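Teaching by hand, week three

February 21, 2018

I wrote last time that we moved from the small test table to a kitchen, and some of you asked how the teaching goes there. So I try to explain it, with my mistakes included.

We have two ways to show the arm a task. In the first one I hold the arm near the wrist and guide it with my own hands. In the second one I stand back and move it with a controller. I believed the controller would be better for me, as I played many video games when I was young. I was wrong. With my hands I feel when the fingers touch something, and I slow down without thinking. With the controller I only see the touch, and my eyes are late.

Until now we have 396 demonstrations that we keep. The folder has 836 files in it, so you can see how many were thrown away. Most of the bad ones are mine from the first days. I stopped in the middle of a motion to think, and the arm learned to stop there too, very politely, for the same two seconds.

My colleague Ghassan Bataineh gave me advice that I repeat to every new person at Toltoveck: decide the whole path before you touch the arm. Now I do the motion once in the air with my empty hand, then I take the arm and do it for real. It looks a little strange to visitors – but my recordings became shorter and smoother.

The stove is the hardest place for me. The knobs are small for the gripper, and a pan handle can be in the way when I come from the side. I also change the cookware between sessions, so that the arm doesn't learn only one arrangement. Kassab, our recording program, saves a note with each attempt, and I try to write there what I moved. I don't always remember.

Our goal for March is 300 more good ones, half by hand and half by controller, so we can compare them fairly. I will start with the controller half, while I still have patience for it.

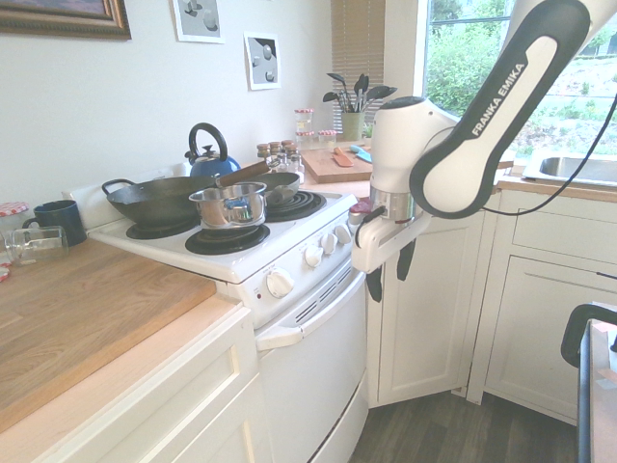
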